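Hiu-tung Ho
3 May 2023

OK, tea box thread. A few of you asked after I grumbled about it last week, so settle in, this is going to be longer than it deserves.

Background: I drink a lot of tea and I buy even more. By April I had 91 tea bags in one kitchen drawer, most of them out of their cartons, some of them under the tape measure and the birthday candles. Opening that drawer made me tired.

(Yes, I counted. I dumped them all out on the counter on a Sunday and sorted them like a kid with Halloween candy. Very satisfying, would recommend.)

First casualty: anything that had lost its smell. If I tore it open and got nothing but paper, out it went. Also gone, a blueberry thing from Laur that I have never once finished a cup of. Sorry Laur. Your mint is great!

That left 68, and 68 felt like something you could live with.

I looked at a few ways to store them. Zorkside makes a tall wire rack where the bags slide down a chute, and it's cute, but half of mine come in soft paper packets and I could just picture them bending and getting stuck. Limero has a tin. Tin is fine, but you can't see anything without digging.

What I wanted was a plain wooden box with dividers and a lid I could see through. My mom had one with a solid lid and every guest opened it, closed it, and asked what kinds we had. A window fixes that.

Sorting is where people get fussy. I've seen someone do it by caffeine, by time of day, by country. I tried by time of day and it lasted until Tuesday, when I wanted breakfast tea at nine at night.

So now I go by packet. Same kind together, same direction if they'll cooperate, and the slippery ones get packed tight so they stay upright. Leaning ones drive me a little nuts but I'm working on it.

Nine compartments, lots of white and gray-blue, and the pale tabletop I'm always going on about:

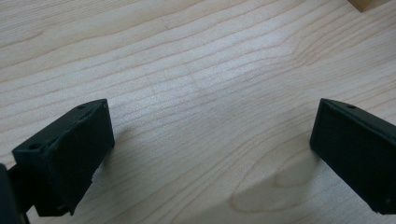
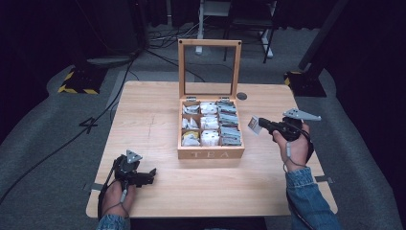 A thing I would do differently: leave a slot empty. When every section is full there's no place for the two random bags you bring home from a hotel, and then they go in the drawer, and then you have a drawer again. Ask me how I know.

Somebody wanted to know about smells mixing. Yes, a bit, if the wrapper is thin paper. I keep the really loud stuff (chai, anything with licorice) in a jar with a screw top. The sealed sachets have been fine next to each other.

For cleaning, a dry pastry brush gets the tea dust out of the corners. Don't rinse a wooden one. I did that to an old box and the dividers swelled up so badly I couldn't get them out again.

And if you have a light wood table like that one, please use a coaster. Black tea leaves a ring in the time it takes to answer the door. I got one out with baking soda paste, going with the grain, very gently, but my arm hurt the next day.

Still undecided on whether the Valteck kettle is worth it. It pours beautifully and it beeps like a truck backing up. If anyone has found a way to turn the beep off, my replies are open.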